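Sorting small scrap with a bin-picking arm
Project report, second stage
Group: Dede Appiah, Lech Sikora, Grażyna Walczak
Supervisor: Konrad Zieliński

Setup

The first stage ended in February with an arm that could pick foam blocks off a flat table. For this stage we moved to metal bins, as the workshop in Orkcombe wanted to know if the arm could help empty its box of mixed small parts. We worked there on Friday evenings, on a wooden table.

The bins are plain grey metal and stand one behind the other. In the first trials they drifted apart whenever the gripper touched a wall, so we now hold them together with two spring clamps, one at each end of the walls that meet. We had planned to drill and bolt them – the clamps were quicker and let us change the spacing.
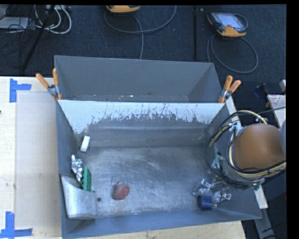 Page last changed: February, by Lech Sikora

The parts in the front bin are deliberately unlike each other. There is a small white block, a crumpled strip of something like silver foil, a green piece that resembles a circuit board, a rounded red object and a dark blue cylinder. The cylinder lies close to the near wall, and parts in that position gave us the most trouble over the whole stage. The fingers need room on both sides, and the wall takes one side away.

The curved galvanized piece in the near left corner is fitted into the bin. Parts can still end up against its rim, as the foil and the green piece do.

Software

Picking points are chosen by a script we call Brostus, written mostly by Dede. It looks for edges, ranks them and sends the best one to the arm. The scratched floor caused many false edges. Grażyna added a filter that drops thin bright lines, and after that the arm stopped reaching for scuffs. Shiny foil is still a problem – its outline changes with the light.

Results

We logged 1,093 attempts. Blocks in the open part of the floor were picked reliably. Parts near a wall usually needed about three tries, and we gave up on a part after that.

Still to do

Jolanta Jasińska has offered to print narrower fingertips. We also need to tidy the cable loop at the wrist and repeat the wall tests with the lamps off.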